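Status: usable, mildly opinionated. If you only read one section, read "Known annoyances".

# prokidell-teardown

Demonstrations of desktop computer disassembly, recorded for imitation learning. A person operates the gripper by hand or by remote control, and the arm is supposed to learn something from the experience. So, in theory, is the person.

The tasks come from the sorting line at Indham, where old office towers arrive by the pallet and leave as parts. The line wanted drives out, memory out and cables unplugged, in whatever order the case allowed. We wanted data. Everybody got some of what they wanted.

## What's in it

| Item | Value |
|---|---|
| Episodes | 1691 |
| Distinct computer cases | 53 |
| Task types | 5 |
| Main view | wrist camera |
| Control | hand-guided or remote |
| Labels | task, outcome, operator notes |

Task types, using the names in the metadata:

- `drive_release`
- `memory_pull`
- `cable_unplug`
- `cable_move_aside`
- `free_play`

`free_play` was meant to hold warm-up motions. It now holds everything that began as one of the other four and lost its way. Filter it out unless you're studying indecision.

## Drives

`drive_release` is the largest task and the one that made us rewrite the labeling guide twice. Every maker has its own idea of how a hard drive should be held, and half of them think squeezing a plastic tab is intuitive. Cases with a caddy like the bright blue one, where a finger of the gripper presses right at the lower end, are tagged `caddy_plastic`. Bare drives screwed to a bracket are tagged `bracket` and then mostly skipped, as the gripper can't turn a screw and we had promised to stop pretending otherwise.

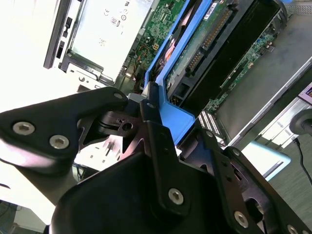
Outcome labels for this task are strict. `released` means the caddy came free of its rails under gripper force alone. If the operator reached in and helped, the episode is `assisted`, even if the help was small and well meant. Contact with a nearby circuit board doesn't change the outcome, but it does set `board_contact` to true. The wrist view is close enough that the gripper hides a good part of its own work, with the black finger bracket standing right in front of the drive. Annotators used the joint log to settle arguments.

## Control modes

**Hand-guided.** The operator holds the arm behind the gripper and moves it through the task. Force traces are clean, paths are short, and policies trained on this half look confident right up to the moment they aren't.

**Remote.** The operator uses the Siriwan handset from across the bench. Paths wander more. Pauses are longer, and we left them in. Early on we trimmed every pause over 400 milliseconds, and the resulting policy approached a power connector like a hawk approaching a mouse. Please don't do this again on our behalf.

The mode is stored per episode in `control_mode`. A few episodes switch halfway and are marked `mixed`. Their timestamps are correct. Their joint velocities at the moment of the switch are best thought of as poetry.

## Cables

Cables ruin everything, and they're the best reason to use this set. They droop, spring back and look the same as other cables. Color helps less than you'd hope: the connector you want may be bright blue, and so may its neighbors.

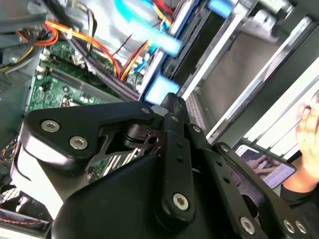
We don't label individual wires. An attempt was made during August and abandoned by the first Saturday. What you get is a bundle-level tag (`power`, `data`, `fan`, `unknown`) and a rough grasp point from the annotator. `unknown` is a respectable answer and is used often.

## Known annoyances

- Motion blur on fast moves. Frames are kept, with no blur score.
- Bright light washes out parts of some views. Exposure was automatic and had its own opinions.
- People turn up near the workspace, hands included. If your method treats any visible hand as the demonstrator's, rethink your method.
- Failed episodes are kept. Dropping them makes your numbers nicer and your robot worse.
- `case_id` 17 and `case_id` 31 are the same model of computer. Keep them in the same split.

## Loading

```
from prokidell import load
eps = load("teardown", task="drive_release", mode="remote")
```

Splits are by case. Random splits by episode are possible if you pass `split="random"`, and the loader will print a warning that we've been asked to make shorter. We made it longer.

## Terms

Research use is fine. Cite as "Prokidell Teardown, Sturkcombe". Report label errors through the issue tracker, with the episode number and the field you disagree with.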